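Call for participants: stallholders, performers and stewards for the Tomar Winter Lantern Fair

Last updated: 8 August 2021

The Tomar Winter Lantern Fair returns to the old market field in February, and we are now looking for people who would like to take part. The fair brings together the food, music and crafts of the many families who have made their home in our town. At the last fair we had 103 stalls and two stages, and we wish to keep the same size this time.

We invite applications from craft makers, cooks, dance and music groups, storytellers and puppet players. You do not need to have taken part before. Groups from outside the town are also welcome, but they must arrange their own transport and a place to sleep.
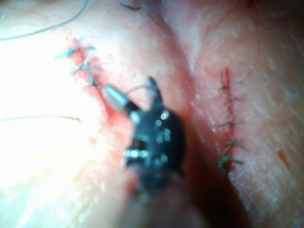
Craft makers have a covered place in the long tent, with one table, two chairs and a lamp. This year Mwanaisha Ondieki is in charge of the craft section, and she would like to see more people working at their tables during the day, and not only selling. Lantern makers, wire workers, basket makers and menders of old clocks are all of interest to her. Small metal work is especially welcome - something with joints, pins and rivets that shine like the silver ones on the black wrist of this instrument will look very fine under lantern light. Please tell us in your application if you use a flame or any sharp tool, so that we can give you a suitable place.

Cooks must hold a valid food hygiene certificate and show it to us before the fair opens. The pitch for a food stall costs more than a craft table, as it includes water and electricity. Amrit Hiebert will send the full price list to everybody who asks for it. Charities and school groups pay half.
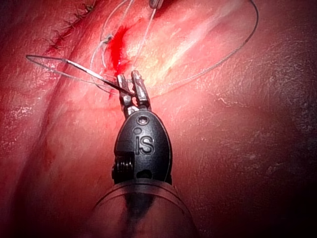
Gas bottles are permitted only in the food row and must stand behind the stall, away from the public path.

For the stages we look for acts between fifteen and forty minutes. Traian Matei prepares the programme and he prefers to receive a short recording, even a simple one made at home. We pay a modest fee to each group and give a hot meal to every performer.

We also need stewards for the lantern procession. You should be at least eighteen years old, able to walk slowly for two hours, and patient with children. Ionuț Dobre will hold a training evening in the hall on Cerier Street, and attendance is required.

To apply, please write to Denise Mellor at the fair office, 436 Cerier Street, Tomar. Tell us your name, what you would like to do, how much space you need and whether you have your own insurance. We answer every letter, but it can take us a few weeks - please do not buy materials or travel tickets before you have our confirmation in writing.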